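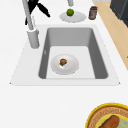 ¿Sirve de algo una estación meteorológica doméstica cuando se acerca un temporal de viento?

Sirve para saber lo que pasa en tu tejado y no en el aeropuerto más cercano, que puede quedar al otro lado de una sierra. Los avisos oficiales son los que mandan, siempre, pero cubren comarcas enteras, y entre un valle encajonado y la loma de al lado la racha máxima puede cambiar muchísimo. Con un anemómetro propio ves subir el viento minuto a minuto y decides cuándo recoger el toldo.

Skitow de Mekton
Estación de viento, presión y lluvia para casas, huertos y naves pequeñas
Referencia 3623

Llevamos desde abril con la Skitow montada en el mástil de la tienda y nos tiene encantados. La primera borrasca seria entró un martes de madrugada, y a las seis de la mañana ya estábamos todos mirando la curva de presión en el móvil, cada uno desde su cama (Venkatesh Iyengar, que lleva el taller, llegó con la gráfica impresa y la colgó junto a la cafetera, donde sigue). Es un aparato que engancha. Empiezas consultando el viento y acabas discutiendo de frentes fríos en la cena.

Qué mide

Velocidad y dirección del viento, con racha máxima y media de diez minutos. Presión atmosférica con su tendencia de las últimas tres horas. Lluvia acumulada e intensidad. Temperatura y humedad del aire exterior. El anemómetro es ultrasónico, sin cazoletas ni veleta, así que no tiene piezas que giren y se agarroten con el polvo o con el salitre. En la costa se agradece una barbaridad.

La tendencia de presión es lo que más usamos. Una caída rápida y sostenida suele ir por delante del viento fuerte, y la consola la marca con una flecha doble que se ve desde la otra punta de la habitación. ¡Ojalá la hubiéramos tenido el invierno en que se nos voló el rótulo!

Avisos

Puedes fijar hasta cuatro umbrales, dos de racha, uno de presión y otro de intensidad de lluvia. Al superarse, la consola pita y la aplicación Gridance manda una notificación al teléfono. Los avisos se pueden silenciar por horas, aunque para la racha alta recomendamos dejarlos siempre activos. Gridance guarda también el histórico y permite descargarlo en una hoja de cálculo, que viene muy bien si después hay que hablar con el seguro - ojo, la compañía puede pedir además el dato de una estación oficial.

Alcance y alimentación

El sensor se comunica por radio con la consola hasta 300 metros en campo abierto. Con muros de por medio baja bastante: en una casa de piedra nos funcionó bien a través de dos paredes y mal a través de tres. Si necesitas más, el repetidor Awan (se vende aparte) añade otros 200 metros y se enchufa en cualquier toma interior.

El sensor lleva panel solar y batería recargable. La consola va a la corriente, con tres pilas AA de respaldo, no incluidas. Ponlas desde el primer día, porque los cortes de luz llegan justo cuando más quieres mirar la pantalla. Sin router tampoco habrá notificaciones en el móvil, pero la consola sigue recibiendo datos y pitando por su cuenta. Guarda hasta 500 horas de registros en memoria y los sube cuando vuelve la conexión.

Montaje

Trae abrazaderas para mástil de 30 a 50 mm, llave, nivel de burbuja y una plantilla para orientar el sensor al norte. El mástil no está incluido. Busca el punto más despejado que puedas, lejos de chimeneas y copas de árbol, y móntala con tiempo tranquilo. Con un aviso en vigor no se sube nadie a ningún tejado, tampoco a darle un último apretón a la abrazadera.

Malathi Nadar, que atiende las consultas técnicas, insiste en un detalle que el manual menciona de pasada: aprieta primero la abrazadera inferior, comprueba el nivel y solo entonces cierra la de arriba. Al revés el sensor queda torcido y la lluvia se mide de menos.

Mantenimiento

Pasar un paño húmedo por el panel solar cada pocos meses y vaciar de hojas el embudo del pluviómetro. En otoño, más a menudo.

En la caja

Sensor exterior, consola con pantalla en color, adaptador de corriente, juego de abrazaderas, plantilla de orientación y manual en español y portugués.

Disponible en tienda y por encargo. Para dudas sobre mástiles o cobertura, mándanos una foto del tejado y un croquis con las distancias, y te decimos si te hace falta el Awan.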